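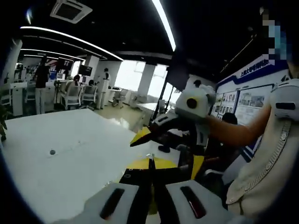
Reaching in over a white table.

Grullent Table Rental - FAQ
Last updated 4/15/18

Where are you?
Clatitz, end of Lykkegaard Road, past the tire place. Sign is small. If you hit the bridge you went too far.

How do I book?
Phone or the form. Phone is faster. Form gets checked mornings only.

How far ahead?
June goes first, graduations and weddings. Rest of the year a week is usualy fine. Same day, call and ask, sometimes yes.

Is there a minimum?
3 tables for delivery. No minimum if you pick up.

What does delivery cost?
$40 inside Clatitz, both ways included. Outside town, call with the address and we'll quote it.

Do you set up?
No. We drop at the door or garage. Legs fold out and click, listen for the click on both ends. Setup can be added if you ask when you book. Not when the truck is there please, the driver has other stops.

Stairs?
Ground floor only unless it was arranged. Elevators OK if a table fits in it. Measure.

Will one fit in my car?
Long ones, no, not in a sedan. Wagon with seats down, probably. Pickup or van is best. Bring your own straps, we don't lend them anymore.

Is there a deposit?
Yes, $40 per order, not per table. Comes back once everything is checked in. Card refunds take a few days to show up, that part is your bank.

Can I cancel?
Up to 24 hours before, full refund. After that we keep the deposit. Weather counts the same as any other reason, sorry.

Can the tables go outside?
Yes on grass or patio. Not left out in rain overnight. Put them under something or fold them up and lean them inside.

What if I stain one?
Wipe it right away, most things come off. Coffee, ketchup, kids marker, fine. Permanent marker, hair dye and candle wax are a cleaning charge. Burns and knife cuts are a replacement. Use a cutting board!!

Can I tape things to the top?
Painters tape only. Duct tape leaves gum and we have to scrape it off. No staples, no tacks.

Do I have to clean them before they go back?
Wipe down, crumbs off. Dont hose them, water gets in the hinges.

Do you have tablecloths?
We don't. Try Cultum, they do linens and are used to our table sizes. Order from them seperately, we can't add it to your bill.

Chairs?
Folding, white or brown. Same booking, same truck. Say how many adults and how many kids, we have short ones too.

What time do you pick up?
Morning after, unless we told you different. Stack everything where we dropped it. If the gate is locked and no one answers we come back, and there's a second trip fee.

A leg won't lock. What now?
Don't use it. Call, we'll swap it if a truck is out. Otherwise you get that table's rental back.

Do you sell old ones?
Once in a while, scratched but solid. Cash, pickup only, no holds. Ask at the counter.

Lost and found?
Serving spoons mostly. Box is by the door, we clear it out at the end of the month.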